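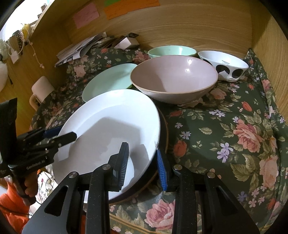

Changes to the Shared Tableware Program

The Rostbridge Residents' Association has operated a shared tableware program for its members for the past three years. The program allows households and local groups to borrow plates, bowls, serving dishes and cutlery for private and community events, in place of disposable items. The following changes take effect in April and apply to all borrowers, including those who have made reservations under the previous terms.

Inventory

The annual inventory was completed at the end of the winter. The program began the year with 1000 dinner plates and now holds 979. Most of the missing plates were reported as broken and were paid for under the deposit terms. The remainder could not be matched to a particular loan, and no charges will be made for them. Replacement plates have been ordered from Culimier in the same size, so that new and existing stock will stack together in the crates. Soup bowls and dessert plates were found to be sufficient for current demand and will not be added to this year.

Members who discover association tableware in their own cupboards are asked to return it to the storeroom on Sokol Street during regular hours. No fee will be charged and no form is needed.

Reservations

Reservations may now be made up to three months before an event. The earlier limit of six weeks caused difficulty for families planning weddings and reunions, and a number of members asked that it be extended. Requests should state the date of the event, the number of place settings required and the name of the member who will sign for the crates. Requests for more than half of the dinner plates at one time will be confirmed only after the association has checked them against other bookings for the same weekend.

A reservation that is no longer needed should be canceled as early as possible. During the holiday season several large bookings were not collected, and other members had been turned away for the same dates.

Collection and return

Crates may be collected on Wednesday between 4 p.m. and 7 p.m. The Saturday morning collection has been discontinued owing to low use. Returns are accepted at the same hours. Borrowers should bring a vehicle with a flat loading area; a full crate of dinner plates is heavy and should be lifted by two adults. Crates must not be stacked more than four high in transit.

All items are to be returned clean and dry. Plates put away damp have marked the crate liners, and several liners had to be discarded this year. Borrowers without a dishwasher may use the kitchen at Sekance Hall, provided the hall is free and the request is made at the time of booking. Detergent is supplied. Dish towels are not.

Plates should be placed in the crates on edge, with the divider sheets between them. Serving dishes travel in the padded boxes and should not be placed on top of plates. Cutlery is counted into the trays at collection and again at return, and borrowers may remain present for the count if they wish.

Deposits and breakages

The deposit is unchanged for household loans and has been reduced for schools and registered clubs. Breakages should be reported when the crates are returned. Chipped plates are treated as broken and must be set aside from the others, as they are not suitable for further use. Borrowers are asked not to supply replacements of their own, even where the pattern appears to be the same, because differences in depth prevent the plates from stacking safely.

Deposits will be refunded after the returned items have been checked, normally within the same week. Members who have not received a refund from an earlier loan should write to the association office and include the loan number printed on the collection slip.

Copies of the revised terms are available at the office and at the entrance to Sekance Hall.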